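Feb 28, 2019

Back on the waxed canvas again, and I'm happy to say the Bellamy batch is behaving much better than the one we fought with all September. I melted the wax slowly this time (low heat, lid on, no rushing it, Roscoe would be proud of me) and brushed it on in thin coats along the grain. Batch 4 took it beautifully. Batch 6 still has that cloudy patch near the selvage, and I think I went over it too soon.

Tavion stopped in and we got to talking about drying, as we always do. He folds his pieces over a rod, and I've never liked the crease that leaves, so I'm going to keep hanging mine from the corners, even if it takes up half the room. The bag straps are another matter. They're happiest on a hook, with the bag left to dangle. 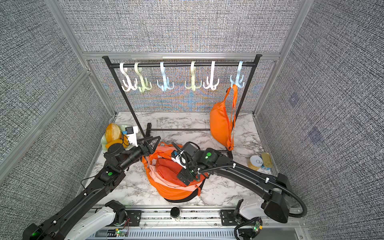

Photo: Tavion Ruiz-Ortega / Jilport workshop

I weighed the 12 small swatches before supper and wrote the numbers on the card in the Erkholm tin. The lightest had gained almost 70 grams per square meter, more than I'd have guessed from the feel of it! It still folds nicely and doesn't leave anything on my fingers.

To do: order more beeswax from Jitden, find the good brush, and ask Roscoe Rosenthal whether he ever tried the second coat with the cloth warmed first.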